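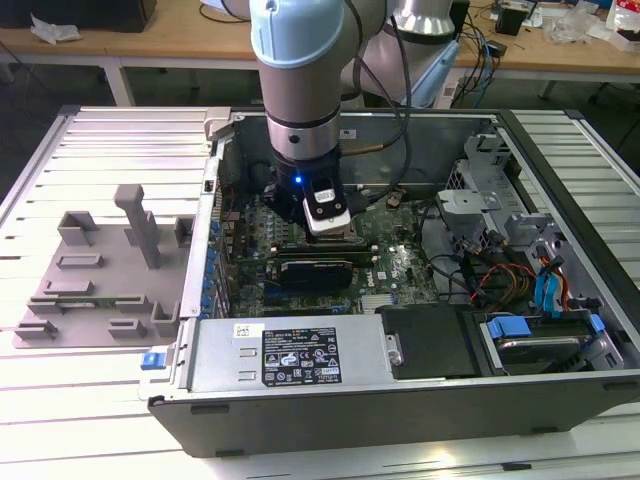 How to clean the dust out of a desktop computer

A tower that stands on the floor collects dust all year, and more of it if there is carpet or a cat. The fans run louder, the case gets warm at the back and sooner or later the machine starts switching itself off. Cleaning it takes less than an hour and costs very little. I do mine every November, before the heating goes on.

What you need

A crosshead screwdriver
A can of compressed air, 400 ml or larger
A soft paintbrush, 25 mm wide, that has never been near paint
Cotton buds
A vacuum cleaner, for the floor and the outside of the case only
A small dish for screws

Before you start

Save your work and shut the computer down properly. Sleep mode isn't enough. Switch off at the wall, pull out the power lead, then hold the power button in for a few seconds to drain what is left. Take a photo of the back with your phone so you know which lead goes where, and unplug the rest.

Carry the tower somewhere you don't mind getting dusty. A garage or a back step on a dry day is ideal. Lay it on its side with the removable panel facing up.

Step 1. Take off the side panel

Most cases have two screws at the back, and the panel slides backwards and lifts off. Many office machines have a latch or a lever and no screws at all. If it won't move, look for another catch before you pull harder.

Step 2. Touch bare metal

Put a hand on an unpainted part of the case and do it again every few minutes while you work. Don't wear a woolly jumper.

Step 3. Brush the loose dust

Start at the top of the case and work down. Use the brush dry and lightly, around the edges of the board and along the cables. Leave the cards and memory where they are. Nothing has to come out for an ordinary clean.

Step 4. Clean the fans

Hold the blades still with a finger or a cotton bud. A fan spun fast by compressed air can damage its bearings. Keep the can upright and give short bursts from a hand's width away. If you tip the can, cold liquid comes out, and you will have to let everything dry before going on.

Step 5. Clear the heatsinks

Blow between the fins from one side and then from the other. The heatsink over the processor is usually the worst. If there is a plastic shroud over it and you can unclip it easily, do so, as felted dust often sits underneath. Don't take the heatsink itself off unless you have fresh thermal paste to hand.

Step 6. The power supply

Blow through the grille from the outside. Never open the power supply. It can hold a dangerous charge long after it has been unplugged.

Step 7. Filters and vents

Some cases have a filter at the front or underneath. Foam and mesh ones can be rinsed under the tap, but they must be completely dry before they go back – overnight is best.

Putting it back together

Check that no cable is resting against a fan and that nothing has been knocked loose. Refit the panel, stand the tower up, connect the leads from your photo and switch on. If there is no picture, switch off, unplug and check the monitor lead first, then press the memory sticks firmly into their slots.

Leave a gap behind the case for the warm air, and keep it off the carpet if you can. An offcut of shelf will do.

Last updated 21 July 2021 by Snædís Kvaran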